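The rulebook on the windowsill

I went to Polcombe in May expecting to write about clever machines, and I came home with a notebook full of rules. Pages of them! How to start a recording, how to end one, what to do if you sneeze halfway through (you stop, you delete it, you begin again). I loved every word, which probably says something about me.

The place is called Pitirby, and it takes up one long upstairs room over a tile shop. People there spend their days doing small jobs with hand-held grippers so that robots can learn from the recordings. Folding, mostly. Trousers, tea towels, a great many pillowcases. They keep a house guide in a ring binder on the windowsill, 40 pages long, and everybody who works there has to read it before picking up a gripper. So I read it too, with a cup of tea, and only skipped the bit about charging.

Some of it is plain common sense. Keep your sleeves rolled. Don't talk over someone who's recording. But a lot of it is oddly thoughtful. Rule 3 says you must approach cloth at the speed you'd use "if you were folding it for a guest", and I've been trying that at home ever since - my airing cupboard has never looked so good. 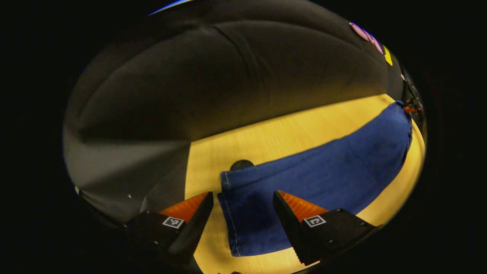
Denim on the table, with the gripper fingers open on either side of the near end.

The square markers on the fingers get a whole page to themselves. They help the software work out how far apart the fingers are, so the guide wants them clean, flat and uncovered. A smudge of hand cream can spoil an afternoon, apparently. There's a cloth on a hook by the door and you wipe both markers before every session, and again after lunch.

Then there's the part on mistakes, and this is where I got really interested. Pitirby's first guide told people to throw away any attempt that went wrong. The new one says keep it, label it "missed" and carry on, as long as you didn't break one of the safety rules. They borrowed that idea from a firm called Avberg, and it took a bit of arguing before it went in. I can see both sides. I'd want my robot to know what a fumble looks like, but I'd hate it to pick up the habit.

They had 1645 recordings on the shared drive when I visited, and 448 of those were waiting for a second person to check them. No one may check their own work. That one's printed in bold.

I had a go myself, of course. I was told off for hovering (rule 11: choose your spot, then go) and for saying "oops" out loud. My best attempt was a tea towel, and it was marked "missed", and I'd quite like a copy.

The binder is due another rewrite in the autumn, with a new section on wet washing.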